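제과 실습 이론 6강 수업 자료
커스터드와 달걀의 응고

담당: Eleri Cadwaladr
작성일: 2020년 6월 23일

1. 지난 시간 이어서

5강에서 크림 안글레즈까지 했다. 이번 시간에는 같은 배합이 오븐에 들어가면 어떻게 달라지는지를 다룬다. 크렘 브륄레, 크렘 캐러멜, 구운 커스터드 타르트가 모두 해당된다. 치즈케이크도 넓게 보면 달걀로 굳히는 반죽이지만 크림치즈의 지방과 단백질이 끼어들기 때문에 8강에서 따로 본다.

2. 달걀 단백질이 굳는 과정

날달걀의 단백질은 실타래처럼 접혀 있다. 열을 받으면 풀리고, 풀린 가닥끼리 엉겨 그물을 만든다. 그물 사이에 수분이 갇힌 상태가 우리가 말하는 "굳은 커스터드"이다. 가열이 지나치면 그물이 조여들면서 수분을 밀어낸다. 단면에 구멍이 생기고 그릇 바닥에 물이 고인다.

흰자와 노른자는 굳는 온도가 다르다. 흰자가 먼저 굳기 시작하고 노른자가 뒤따른다. 우유와 설탕이 섞이면 응고 온도는 더 올라간다. 설탕을 줄인 배합을 원래 배합과 같은 시간 동안 구우면 과하게 익기 쉬우니 굽는 시간을 다시 잡아야 한다.

전란만 쓴 배합은 단단해서 틀에서 빼내기 좋다. 노른자만 쓴 배합은 부드럽지만 모양을 세우기 어렵다. 크렘 캐러멜에 전란이 들어가고 크렘 브륄레를 그릇째 내는 것은 이 차이 때문이다.

3. 실습 배합 (크렘 브륄레, 작은 그릇 2개)

생크림 143g
우유 47g
노른자 2개
설탕 25g
바닐라 페이스트 약간
소금 한 꼬집

생크림과 우유를 함께 계량해 냄비 가장자리에 기포가 올라올 때까지만 데운다. 끓이지 않는다. 노른자와 설탕은 거품기를 볼 바닥에 붙인 채로 섞는다. 거품이 많이 생기면 구운 뒤 표면이 거칠어진다. 데운 크림을 세 번에 나누어 붓고 고운체에 한 번 내린다. 10분 두었다가 표면의 거품을 숟가락으로 걷는다.

4. 중탕

오븐은 150도로 예열한다. 깊은 팬에 행주를 깔고 그릇을 올린 다음, 뜨거운 물을 커스터드 높이의 절반까지 붓는다. 물은 팬을 오븐 선반에 올린 뒤에 붓는 편이 안전하다. 포일은 느슨하게 덮는다.

굽는 시간은 그릇 두께에 따라 차이가 크다. 실습실의 Tarside 도기는 벽이 두꺼워 늦게 데워지고 늦게 식는다. Jeditz 유리 그릇은 그보다 빨리 굳으므로 먼저 확인한다. 두 종류를 한 팬에 섞어 넣지 말 것.

그릇을 살짝 흔들었을 때 가장자리는 고정되어 있고 가운데만 젤리처럼 떨리면 꺼낸다. 가운데가 물결치면 덜 익은 것이다. 꺼낸 그릇은 바로 중탕 물에서 건진다. 물에 그대로 두면 잔열로 계속 익는다.
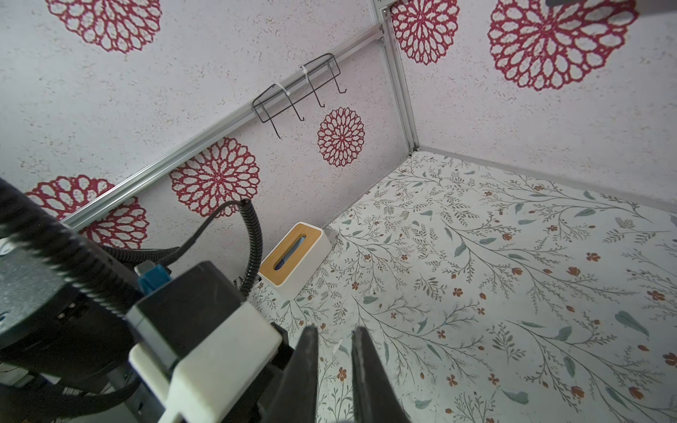
5. 식히기와 캐러멜 층

실온에서 김이 빠진 다음 냉장고에 넣는다. 최소 네 시간, 가능하면 하룻밤. 랩을 표면에 붙이지 말고 그릇 위에 씌운다. 물방울이 맺혔으면 키친타월로 가볍게 눌러 닦는다.

설탕은 내기 직전에 뿌린다. 그릇을 기울여 고르게 펴고 남는 것은 털어낸다. 토치는 한곳에 머물지 않게 움직인다. 색이 모자라면 설탕을 얇게 한 번 더 뿌려 다시 그을린다. 흑설탕은 수분이 많아 녹기 전에 타는 부분이 생긴다.

6. 자주 나오는 문제

물이 고임: 과하게 익혔거나 꺼낸 뒤 중탕 물에 둔 경우.
달걀 비린내: 체에 내리지 않아 알끈이 남은 경우가 많다. 바닐라를 늘려도 가려지지 않는다.
표면에 막: 포일을 덮지 않고 구운 경우.
캐러멜이 금방 녹음: 설탕을 너무 일찍 뿌린 경우.

7. 다음 시간 준비

7강은 크렘 캐러멜. 물 없이 설탕을 녹이는 방법과 물을 넣는 방법을 비교한다. 교재 Moldovan 편 4장을 읽어 올 것. 앞치마와 필기구 지참. Lotetti 틀은 실습실에 있으니 따로 사지 않아도 된다.

과제: 같은 배합을 중탕한 것과 중탕하지 않은 것으로 구워 단면을 비교하고 한 쪽 분량으로 정리한다. 오븐 온도와 굽는 시간을 반드시 적는다.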